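Home > Cleaning & Laundry > Glass and dishes
Thread: Streaks on big round plates, what cloth are you using?

platestack_373
Ok so I rent out party dishes on the side, mostly big round serving plates, and up to 20 of them come back per order. I wash, I rinse, I dry, and I still get marks. I switched to blue cloths from Cetitz because they were cheap, and they're fine on the rims but the middles drive me nuts. I work at a plain white table, so you'd think I'd spot every drop.

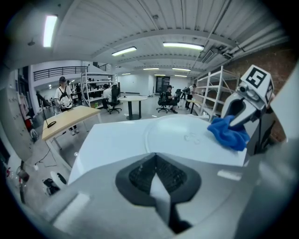 I've tried vinegar in the rinse and I've tried letting them air dry on a rack. Air drying is worse, our water in Nelstead is hard as a rock. Any ideas?

soapdish_sal
Fabric softener! If you put it in with your cloths they stop soaking up water and just push it around. Wash them hot with plain detergent a couple of times and try again.

platestack_373
Hm, I do use softener. Guilty.

oldmillkitchen
Gonna disagree with sal a little. I've used softener for years and my glasses are fine. It's the cloth. Get a flat linen one (the Tawfik ones hold up great) and keep the fluffy stuff for counters.

soapdish_sal
Linen is nice but it's pricey when you need a stack of them – and you have to iron it or it goes stiff as cardboard.

platestack_373
Ironing I can live with, I do my table linens in the same spot anyway.

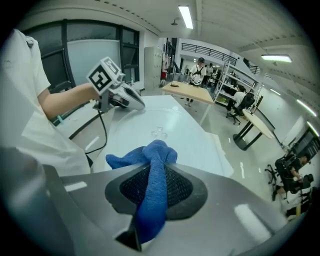 Softener is out as of tonight, so two hot washes with nothing but detergent and then we'll see. I'm also going to quit twisting the cloths up, because a blue terry bundled like a rope next to a clear glass plate can't be doing much of the drying. And the iron should really get its own corner, I don't love a cord hanging off the table while I'm handling glass.

oldmillkitchen
Yes, move the iron!! Fold the cloth flat, one side for wet, other side for polish. Still say linen though.

iltgate_rentals
We do 1000 plates in a busy September over in Iltgate and we use terry first, linen second. So you're both right, sorry. Change cloths as soon as they feel damp.

platestack_373
Ordering 2 linen ones to test. Will post back after the next batch.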